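Refurb Bench Forum > Desktops and Towers > Stripping and rebuilding

Thread: Order of strip-down on Dell towers, and what to do about the open socket

ventral_fin wrote:
I am putting together a written procedure for the Nivdale workshop. We have a batch of ex-office Dell towers from Sheehan and they all need the same treatment: memory out, processor out, clean, test the board, rebuild. My draft has the processor coming out before the graphics card. A colleague wants the card and the supply out first so there is more room for the hands. Which order do people use, and does anybody leave the supply in for the whole job?

sump_plug wrote:
Supply stays in unless it has failed. On this style of case it sits along one side with the cover off and the tower laid flat, and it doesn't get in the way of the socket at all. Pulling it means unrouting the main loom, and putting the loom back neatly takes longer than everything else on the list.

Card first, then memory, then heatsink and processor.

ohmslawyer wrote:
Disagree on the card. A low card with a slim heatsink isn't obstructing anything. If the machine worked when it came in, every connector you disturb is one more thing to check on the way out. I would only take the card out if it is being replaced or if it is full of fluff.

sump_plug wrote:
They are always full of fluff.

ohmslawyer wrote:
Then brush it in place. Hold the fan still if it has one.

kettle_lead wrote:
More concerned about the socket than the order. We had 19 boards come back from one batch with bent pins, and every one of them had been left open on a shelf with the lever up. Once the processor is out, the plate should go down and a plastic cap should go on. If you haven't got caps, Alen sell them in bags of 300, which will outlast most of us.

ventral_fin wrote:
We have caps, but they keep going missing. How long is acceptable with the socket open? The new processors are normally on the bench already, so the gap is short.

kettle_lead wrote:
If the replacement is in your other hand, fine. If you are going to answer the phone, close it.

bracket_and_bung wrote:
A few things from doing these on a Vastton contract, same general layout:

- Lay the case flat before touching anything inside. Working on an upright tower is how screws end up behind the board.
- Blue plastic means it is meant to be handled: the release tab, the latches at the expansion slots, the rails on the drives. If something isn't blue, look for a screw before pulling.
- Memory out before the heatsink. The clips are easier to reach and you are less likely to knock a module.
- Don't cut the cable ties near the drive cage. The bundle is the right length as tied, and if you free it the slack ends up in the processor fan.

ohmslawyer wrote:
Agree with all of that except the memory. Heatsink first while the machine is still slightly warm, as the paste lets go more easily. Run it for 2 minutes, shut down, unplug, then open it.

bracket_and_bung wrote:
Ours came in dead more often than not, so warming them up wasn't an option. Twist the heatsink gently, don't lift it straight. On a pin-grid board a straight pull can bring the processor out with the lever still locked.

sump_plug wrote:
Fair point about the cable bundle. I have cut those ties and regretted it.

ventral_fin wrote:
Useful, thanks. Revised draft is below. The stage I keep going back and forth on is the one with the processor out and the card and supply both still fitted, 

Lever open, socket empty, graphics card and power supply left where they are:
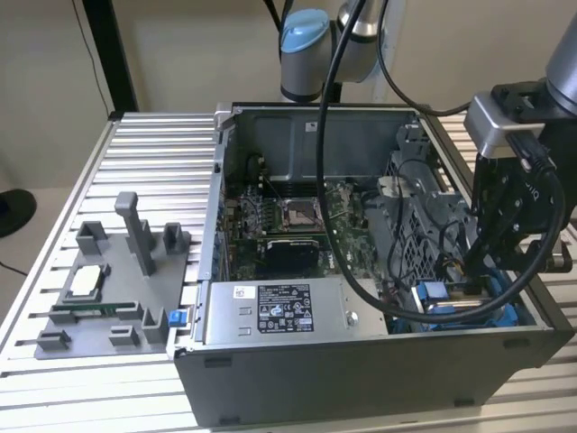
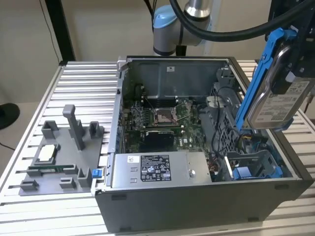 REVISED ORDER (draft, bench copy)

1. Unplug from the mains, hold the power button in for a few seconds, lay the tower on its side.
2. Release the side panel and set it aside.
3. Clip on the wrist strap.
4. Memory out and bagged with the job number.
5. Fan lead off, heatsink screws slackened diagonally, twist and lift.
6. Clean the old paste off the processor before opening the lever.
7. Lever up, processor out, straight into a tray.
8. Fit the new processor or fit a cap. No third option.
9. Brush out the card and the drive cage. Leave the supply and the cable bundle alone.

kettle_lead wrote:
Step 8 is right. I would put the cap tray on the list of things to have ready at step 1.

ohmslawyer wrote:
Step 6 before the lever is the correct way round. Plenty of people do it after and get paste in the contacts.

sump_plug wrote:
Still think the card should come out.

ventral_fin wrote:
Noted. Will add the cap tray. The first run on the Sheehan towers is Thursday and I will post which boards need rework.

Contact us | Forum rules | Copyright Refurb Bench Forum | Back to top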